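Kundton Lowercase Letters, Tabletop Set

If you've ever bought a bag of play letters and found that half of it was capitals, you'll know why we are so fond of this one. The Kundton set is lowercase all the way through, the same shapes children meet in their first reading books, and it has become the thing we point people toward when they come in asking what to get for a four-year-old who has started noticing words on cereal boxes.

There are 100 letters in the full set. The vowels are repeated generously, and so are the letters that turn up all the time in short words (s, t, n, r and friends), so you can leave one word on the table and still have enough to build the next one. We did grumble to the makers that there are only 2 of the letter x, and they very kindly pointed out how few words a beginner needs it for. Fox, box, six, mix, and then you do start running out!

How people use them

Most families we hear from simply tip out a handful and play. Make a word, swap the first letter, read it again. Nonsense words are every bit as useful as real ones for sounding out, and children usually find them much funnier – a made-up word with a silly meaning will get you through a rainy afternoon. Teachers tell us they like to keep small groups of letters apart and bring in a few new ones each week, and if you'd like to do that, the Esedholm sorting tray with 7 sections is sold separately and holds the whole set with a little room to spare.

A pale, plain surface suits them best. On a patterned tablecloth the smaller letters do get lost, and a carpet is frankly hopeless.

Care

Wipe with a damp cloth and a drop of dish soap, then leave them flat to dry. Please keep them out of the dishwasher and off sunny windowsills, where the brighter colors will fade over a summer or two. Letters that have gone missing can be replaced singly, so do write to us with the ones you need before you give up and buy a second set.

Ordering

The letters ship in a drawstring bag inside a cardboard box. If you're buying for a classroom or a library, ask for the Ullico school pack, which is the same letters in a larger quantity, 2,000 pieces, sorted by letter before it leaves us. It takes a bit longer to get out the door in April and again at the end of summer, when schools all seem to order at once, and we're grateful for your patience.

Not for children under 3, as small parts can be a choking hazard. Returns are welcome on unused sets, and if a letter arrives damaged we'll put a new one in the mail without asking for the old one back.
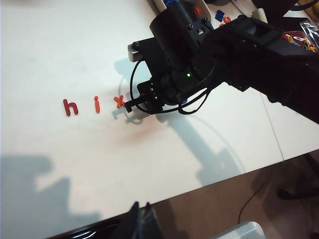
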